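Callau Grasp Planner FAQ

Updated 30/12/2024. Maintained by Oliwia Jakubowski. Short answers, longer ones on request.
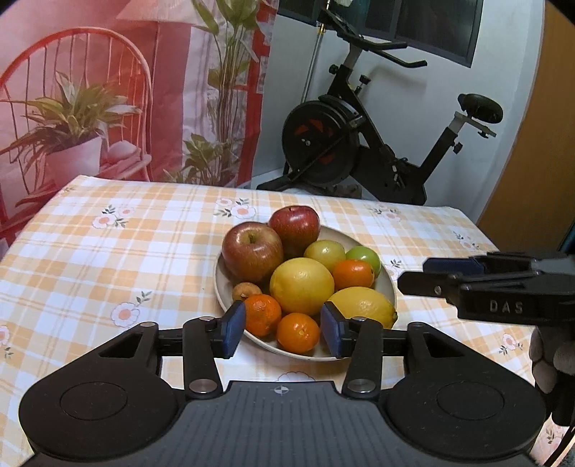 PERCEPTION

Why does the detector merge my fruit into one blob?
Packed plates do that. Fruit touching fruit, no background showing between them, the depth edges wash out. Turn on split_contacts. Slower but it separates two mandarins most of the time. Apple over apple, still hit or miss.

Partly hidden items get no mask. Bug?
No. Anything below min_visible is dropped. Default is 44 percent. Lower it if you want the small brown one at the left rim to show up, but expect junk masks from the tablecloth print.

Wait, the tablecloth?
Yes. Printed flowers on cloth come back as objects. Set the support plane first, then anything with no height gets filtered. Same fix for big printed curtains in the backgroud, or just crop at the table edge.

Labels are wrong on the yellow-green one.
Known. Label is cosmetic, planner only uses shape. Send us the log anyway.

PLANNING

Which item gets picked first?
Highest clearance score. On a full plate that tends to be something near the rim, with space for at least one finger pad. The lemon in the middle gets scored last unless you pin it.

Two grippers over one plate, how do I stop them fighting?
Use the Brulov lock. One gripper owns the zone, the other holds outside the rim until release. Timeout is 8 seconds. Don't set it to zero, we've had tickets.

Planner says NO_APPROACH.
Fingers too wide for the gap. Try a top approach or raise the pad tilt limit. Still stuck, move the plate.

CONTROL

Soft fruit gets squeezed too hard.
Check you're on the Jonside profile, not the default. Default was tuned on blocks. Force ramp is in profile.yaml, line 88.

Do I recalibrate after swapping finger pads?
Yes. Every time. Takes two minutes.

TOOLING

Replay stops at frame 217?
Old viewer. Get the April build or newer, re-index teh log, try again.

Can I import Domański recordings?
Yes, through the converter. Timestamps need to be in nanoseconds. Gripper width comes over, force doesn't, not yet.

Where do I send logs?
Support form, zipped, with your config. No screenshots of configs please.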